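Moving week, or what is left of it

Posted 11/07/2021

OK. Quick one before the kettle boils. We are in. Boxes everywhere, no curtains, one working lamp. I said I'd write up the move for the people who kept asking how it went so here goes, no order to it.

We left the apartment on Walley Street after 9 years. Nine years! I thought I'd cry and I didn't, I was too busy looking for the parking permit. It was in my back pocket. Of course.

The new place is on Long Road, bottom half of a house, yard the size of a bath mat. The bedroom is bigger. The kitchen is smaller. The hall is so narrow that the couch had to come in through the back window, legs off, with Yuxi Dai standing in the flower bed yelling left, no, YOUR left.

The booking

Got three quotes. First one wanted to come look at the place in person and never came. Second was cheap until you read it and saw stairs were extra, per flight. We had two flights. Went with Vernell in the end, a small outfit, two guys and a truck, and they picked up the phone on the first ring which at that point was all I wanted from anybody.

If you are about to book: ask about stairs, ask about parking, ask what happens if you run over. We ran over. It was 20 dollars for every extra quarter hour and I knew that going in, so no fight about it. My sister moved in August and got a bill at the end that made her sit down on the curb.

Packing

I had a plan. The plan was one room per evening, label on two sides, heavy stuff in small boxes. It lasted until the bookshelf. After that it was whatever fit. I have a box marked KITCHEN / SHOES / LAMP?? and I'm scared of it.

What did work: clothes left on the hangers, trash bag pulled up from the bottom, tied at the neck. Ten minutes for a whole closet. Bedding went around the plates. No broken plates. One broken mug and it was the one I got free from the bank so good riddance.

What didnt work: leaving the bathroom for last. There is so much stuff in a bathroom. Half-empty bottles of things I don't remember buying. I ended up tossing most of it at midnight and then had no shampoo for two days.

Also, the freezer. Start eating the freezer a month before. We had peas with everything. We had fish sticks for breakfast once. Still had a bag of cranberries at the end and gave it to the downstairs neighbor, who looked at it like I'd handed her a brick.

The day itself

Up at 5. Rain, then no rain, then rain. Coffee from the gas station because the pot was packed. The guys were early, which I wasn't ready for, so I was still in my pajama top carrying a fish tank (no fish, we keep yarn in it).

Big stuff went first. Bed, couch, the dresser from my grandmother that weighs as much as a small horse. They wrapped it in blankets and took it down like it was nothing. I've never seen anyone so calm on a staircase. I tipped them and would tip them again.

The total by my list was 161 boxes. I only know this because I wrote numbers on them for the insurance form. I would have guessed sixty. Where does it come from? Two adults and no kids. A lot of it is books and a lot of it is cables.

Then the drive over, me in the car with every houseplant I own, fern in my face at every turn. The big one by the window on Walley lost a branch. It'll be fine. It's sulking.

The first night

Mattress on the floor. Takeout from Husetti's, on the corner, very good eggplant, will be going there far too much. We couldn't find forks so we ate it with the soup spoons. The heat made a clanking noise till 2 and then quit, and I lay there listening for it to start up again.

The next morning was the first time I liked the place. Sun comes straight in the back window, the couch window, and lands on the floor right where you'd want to sit. So I sat there. Toast on my knee. Did not unpack a single thing until eleven.

The small stuff

Every house has the drawer. Tape, string, dead pens, keys to nothing. I swore I would sort ours before the move and of course I tipped the whole thing in a bag and tied it shut. Sorting it now instead, a bit at a time, into bins. If you can do this before you move, do it. Something gray and tough with an open top is fine, doesn't need to be pretty, it's going to get scraped up anyway.

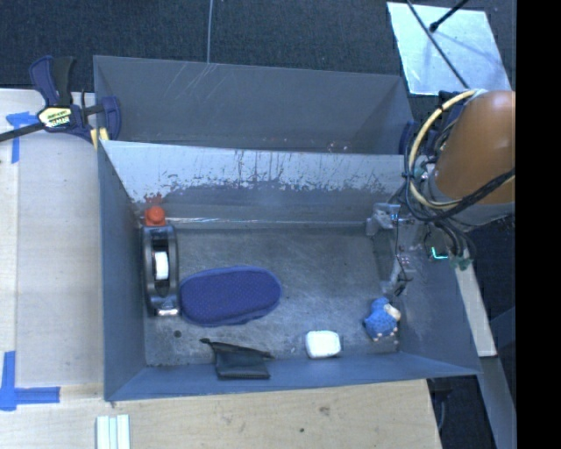 Still to do

Change the address at the bank, the dentist, the library. I have done the library.

Curtains. The bedsheet over the front window is starting to look like a choice.

Find the drill. It's in a box. The boxes that need the drill to put up the shelves to empty the boxes are on top of that box.

Call about the heat. Left a message, will try again tomorow.

Meet the people upstairs. We've waved. They have a piano, or one of them does, and whoever it is plays the same 7 notes and stops. I want to know what comes next.

Kettle's done. More when I find the good chair.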